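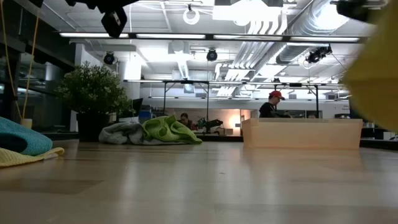
Speaker notes: The open day at Orngate, and what we learned from towels
Print this page | E-mail this page

1. Before I start
Good evening. Say thank you to Everett Escobedo for the invitation. Check that the people at the back can hear me. If the microphone is bad, I will walk to the middle.

I speak for the Orngate workshop, where I work since four years. In November we opened our doors to the public, and tonight I tell how the day went.

2. The table
Leave the picture on the screen while I talk. It is one of our tables. You see the cloths, grey, lime green, yellow and teal, and the light wooden box to the right of them. The black parts which hang from the top belong to the robot arms.

Ask the room: who has folded a towel today? Wait for hands.

Explain slowly: a cup has always the same shape. A towel has a new shape every time you drop it. For the arm, a crumpled towel is a difficult thing, it must find a corner before it can do anything useful.

3. The visitors
We expected a small group. In the end 155 people came, among them two school classes from Bimberg. The building is from 1933 and the stairs are narrow, so we let them in by small groups. This took longer than planned and the last group went home at almost half past seven.

The children wanted to throw the cloths on the table by themselves. We allowed it. I think it was the best part of the day for them, and a hard part for the arms.

4. What went well, what did not
The folding programme, we call it Gradulell, did well with small cloths. With the large towels it often took two layers together and had to begin again. Afshin Moradi stood by the table and explained each time what the arm was trying. People were very patient with us.

One lady asked if it can iron. Tell this story only if there is time.

The coffee was too far from the demonstration. Next year we put it in the same room.

5. Questions I expect
- Price: I do not know it, please do not guess.
- Jobs: take time for this one. Mention the Canpolat laundry, whose staff came to visit and told us which work they would gladly give away.
- Next open day: not decided. The list for news is by the door.

Finish by eight, the hall must be locked.

This site uses cookies. By continuing to read you accept our use of cookies. Accept | Read more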